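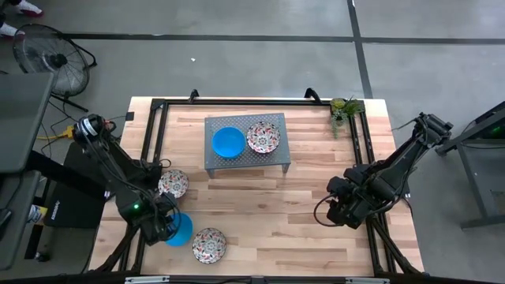 Figure 3. Bowls and patterned plates on the butcher-block table, with two pieces up on the perforated stand.

A bowl goes back wherever my hand happens to be, one of our Kirncombe households wrote in the diary we gave them, and I've been chewing on that line ever since. It cuts right across what I expected when we started the shelf study (I was sure people sorted by size!).

We asked 21 households to keep a diary of where their everyday dishes ended up, and got 168 usable entries back. I went through all of them twice, the second time in October with a lot more coffee. What kept coming up was the little raised stand - the kind you set on a counter or inside a cupboard to get a second level. People liked having one, but they argued over what belonged on it. Some wanted plates on top so the pattern showed, others wanted bowls because bowls are a pain to lift out from under anything.

Figure 3 has one of each up there, a blue bowl beside a floral plate, and I'm fond of that mix. The Ternbridge households mostly hated it, and wrote that a bowl next to a plate wastes the space over the plate. Fair enough, though 60 of the diary entries describe just that pairing. I come back to those entries in Section 5.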